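Lullside Sock and Knitwear Reuse Trial
Progress report to the Benedetti Fund
January 30, 2020
Prepared by Henk Vanhove

Where we stand

The fund asked for a plain account of the first period, so I will start with the part I trust least. Our proposal said that a town the size of Lullside throws away enough wearable socks, hats and small knits to justify collecting them apart from other clothing. I still don't know that this is true. We have collected 300 kilograms, which sounds like a lot until you see how much of it is single socks.

Of everything sorted so far, 83 kilograms was fit to wear again. The rest went to the rag buyer or to felt. Our proposal promised that half would be worn again, and I would ask the fund not to wait for that figure to appear. It came from a trade leaflet, and I can find no one who will say how it was worked out.

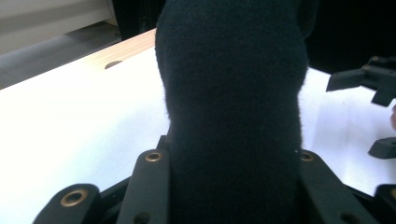 Dark wool and wool blends hold their value best, according to the resale shops. I am less sure. The shops see only what we send them, and we send them what we think they want. Until they take a mixed sack with nothing picked out beforehand, their opinion tells us mostly about our own sorting.

Collection points

There are 14 bins in use. Vorcombe Road fills fastest, but much of what comes out of it is bedding and coats, which we did not ask for and have to pay to move on. The two bins near the school bring in very little. Tendeck, who empty the bins under contract, have suggested larger openings. I think larger openings would bring us more coats.

We also tried a leaflet drop on the east side of town. Collections there went up afterward. They went up on the west side as well, where no leaflets were delivered, and cold weather explains both just as easily. I have not counted the leaflets as a success and would not repeat them without a better way of telling.

Sorting

Sorting is slower than planned. The written grades (wear, mend, rag) looked clear on paper, but people disagree about where "mend" begins. A thin heel is a repair to one person and a rag to the next. We gave the same sack to two sorters and got two quite different results, and I would treat every grade figure in this report with that in mind, including the 83 kilograms above.

The new sorting tables are in and paid for. They came in under the quoted price, though delivery was charged on top and ate most of the difference.

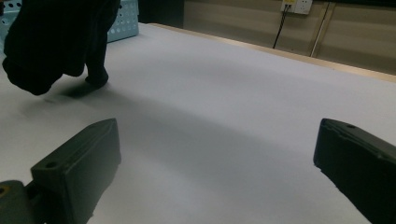
Money

Spending is close to budget overall, but that hides two things. Transport is over, mostly from the unwanted bedding. Mending is well under, and only because we have 13 paid mending hours a week on offer and have not been able to fill them. An underspend of that kind is work left undone – it should not be read as good management.

Income from resale is small. I had hoped it would cover bin rental by now and it does not.

What we would like to do next

1. Close the two school bins and move them to the bus station for a fixed period.

2. Rewrite the grades with worn samples attached to a card, then repeat the two-sorter test.

3. Ask Tendeck to weigh bedding and coats apart from the rest, so that we know what they cost us.

4. Send each shop one unpicked sack and see what sells.

I would rather not ask for the second payment in full until the sorter test has been repeated. If the grades still don't agree by May, the reuse figures are not worth much, and the fund should decide whether it wants to go on paying for them. Monthly weights for each bin are available from me on request.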